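Computer Refurbishment Program: Spring Update

The Plestaleck Community Technology Center will resume its desktop refurbishment program in March. The program accepts retired office computers from local employers, restores them to working order, and places them with households and small organizations in the district. The Center has set a goal of 60 completed machines for the season.

The first delivery has been received from the Koyama building, where an office relocation left a number of desktop computers without further use. Each machine is entered in the intake log, assigned a shelf number, and opened on the bench. Cases are inspected for dust, damaged connectors, and missing parts before any decision is made about repair. Machines that cannot be returned to service are kept for parts, and memory, drives, and power supplies are sorted into labeled bins.

Particular attention is given to the motherboard. Participants check that the processor socket latch is sound, that the memory slots are clean, and that the small clips at the ends of the slots move freely. Cables are then routed away from the board where space allows – a step that makes later service much easier.

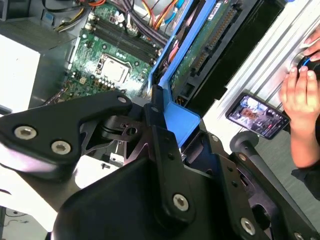 Inside an open desktop case: the processor socket, the memory slots, and power supply cables draped over the upper part of the board.

Completed machines will be fitted with 16 gigabytes of memory where the board supports it. Each computer is tested on the bench for 3 hours before it is released. A printed record of the work travels with the machine and lists every part replaced, along with the date of the final test.

Bench sessions will be held in the Akus Room on the lower level, beginning at 6 p.m. Participants are asked to remove rings and bracelets, tie back long hair, and wear the grounding strap provided at each station. Food and drink must remain outside the room. Those attending for the first time will complete a short orientation on opening a case and disconnecting power safely.

The Center also acknowledges a grant of $1,000 from the Wullemar Fund, which will be applied to replacement drives and thermal paste. Donations of working keyboards, mice, and power cords remain welcome and may be left at the front desk during regular hours. Monitors cannot be accepted this season due to limited storage.

Requests for a refurbished computer may be submitted on the form available at the front desk. Applicants will be notified by mail when a machine is ready for pickup.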